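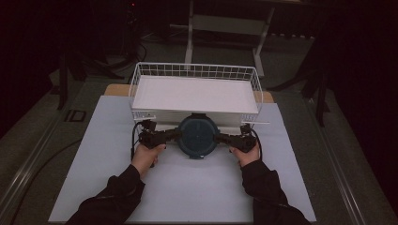 Alo Lepik
Piano tuner, writes this diary to practise his English

August 9, 2021

Morning

I woke before the alarm and lay listening to the rain on the gutter. In February I promised myself to walk up Lorklow Hill before the end of summer, and the summer is already getting short. It is 1,276 feet high. At home we would count in metres and call it a small hill, but my knees do not care how it is measured.

I made tea and porridge and looked at the map once more. The path from the Flustville side is longer and less steep, so I chose this one. I packed cheese sandwiches, the blue raincoat and a book which I did not open all day.

The bus came two minutes late. The driver told me that the stop by the chapel is closed for roadworks and I must get off at the school and walk back. I understood every word of this at the first time, and I was quite proud. Last year I would have nodded and then stood in the wrong village.

The first part goes between stone walls, with sheep on both sides. The ground was soft and I went slowly. There is a word for this kind of mud, "claggy", which I learned from a customer when I was tuning her upright in spring. I said it aloud to myself. It is a very good word.

At the second gate the rain stopped. I sat on the step of the stile, ate one sandwich too early, and watched a cloud shadow go over the reservoir.

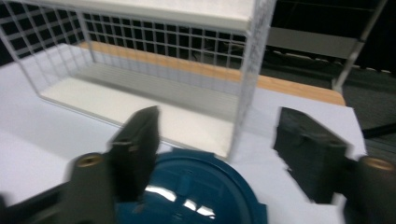
Afternoon

The top was windier than I expected. There is a pile of stones and a low wall to sit behind, and a couple with an old spaniel was already sitting there. They moved along to make room for me. We spoke of the weather, of course, and then of the reservoir, which they remembered much lower in other years. I wanted to say that the view reminded me of the coast where I grew up, the same grey and the same flat light, but I could not find the right sentence in time, and then they were putting the lead on the dog.

I thought about that sentence all the way down. I believe it should be: "It looks like the sea at home, in autumn." It was not difficult.

My left knee complained from the second gate to the road. I missed the bus and waited in the shelter, where someone has written a long love poem in marker pen with two spelling mistakes.

Evening

Soup, hot bath, socks on the radiator. Tomorrow I have a grand piano in a school hall, with a sticking pedal, and I must remember to bring the long screwdriver. I telephoned my sister and told her about the hill. She asked how high, I told her in feet, and she was very impressed until she had converted it.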